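Course handout: Field Session, Hand-Held Grippers for Demonstration Data
Site: Sasoldale open day, August 30, 2023
Prepared by Lucienne Rey

Read before the November lab. Section numbers in the margin refer to the course reader. The demonstration was run by Gaspard Mallet and Timothée Sabatier, with the Plollum two-finger tool and a desk setup.
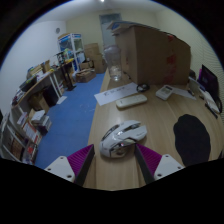
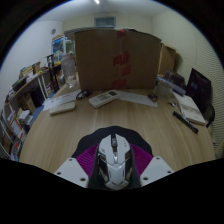
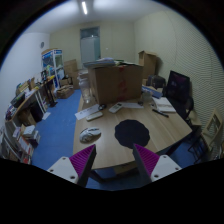
Approach clearance is the main topic of this handout. A two-finger tool needs free space on both sides of the object before the fingers close, and the operator has to judge that space while the hand is moving. Mallet defined the approach as the part of the recording between first motion toward the object and first contact. His group stores it as a separate segment, with 200 samples per segment after resampling. An object set diagonally on the desk, as the mouse is in the first and third pictures, forces a choice of wrist angle. The fingers can straddle the body across its narrow width, or they can come in along the table axis and meet the shell at a slant. In the second case the first contact tends to turn the object before it is held. Ribbed pads of the kind fitted here bend around a curved side, but they do not correct a poor wrist angle.

The Lebrun set, used for the exercise, contains 1341 recordings. Sabatier's filter keeps 1268 of them. The remainder were rejected for lost tracking or for a missing contact label.

Camera rate is 60 frames per second. Time stamps are in the recording header, not in the file name.

Questions from the floor: Italo Mazza asked whether background clutter should be cleared from the desk. Sabatier's answer was to leave it in place and vary it between sessions. Mallet would clear it for calibration only.

For the lab: plot finger opening against time for five approaches, and mark first contact on each plot. Bring the reader, section 4.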